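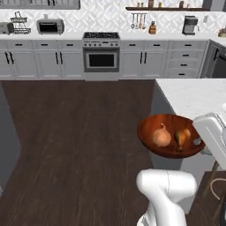 Farnholm, September 17, 2019

3. Burrow fidelity and colony turnover

3.1 Study colonies

Bank swallows on the lower Romuver nest in vertical faces of sand and silt that are cut back each winter by high water. A burrow used in one season is therefore often gone by the next, and the question of whether adults return to the same burrow cannot be separated from the question of whether the burrow still exists. We treated the two as distinct steps. Bank loss was mapped first, from survey stakes set back from the edge, and only birds whose former burrow lay in a surviving stretch of bank were entered in the fidelity analysis.

Two colonies were followed. The upstream colony occupies a natural bend with coarse sand over clay. The downstream colony, at the Kikus gravel works, uses a working face that was left untouched between arrival and fledging under an agreement with the operator. Together they held 600 occupied burrows in the first season. Occupancy was scored with a burrow scope, and a burrow was called occupied only if it held eggs, chicks or fresh nest lining.

3.2 Capture and marking

Adults were caught in mist nets set parallel to the bank face during the two hours after sunrise. Nets were closed in rain or wind. Each bird received a numbered metal band and a passive tag glued to a leg loop. Antennas at burrow entrances logged tagged birds as they passed. Over the study we obtained 1,000 captures, including repeat captures of the same individuals within a season. Sex was assigned from the brood patch, and birds that could not be sexed were left out of the comparison between males and females.
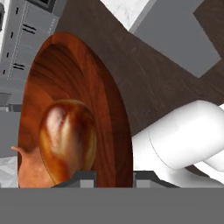
Figure 1. Wooden bowl holding a glossy brown, egg-shaped item and a smaller tan item. Computer rendering.

3.3 Movement between seasons

Of the tagged adults detected again in the following year, 100 had nested in a surviving stretch of bank. Most of these birds settled in the same colony, but few took the same burrow. The usual pattern was a short shift along the face, toward the section where the first arrivals had already begun to dig. Distance moved was not related to sex. It was related to breeding outcome: birds that had lost a brood moved farther than birds that had fledged at least one chick, and this held in both colonies when arrival date was included in the model.

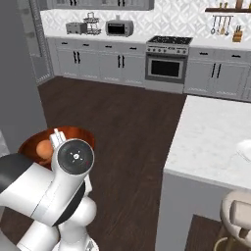 Burrow age had a separate effect. Old burrows carried more fleas and more ticks than new ones, and returning adults inspected them often without settling. Antenna records show repeated short visits to old entrances during the first week after arrival, followed by digging elsewhere. At the gravel works, where the face is harder and digging takes longer, reuse of old burrows was more common.

Detection was imperfect. A bird that settled beyond the range of the antennas would be scored as absent, and searches of other banks covered only 2 km in either direction. Estimates of return rate should be read as minimum values. The capture model described in the next section corrects for missed detections within colonies but makes no correction for permanent departure.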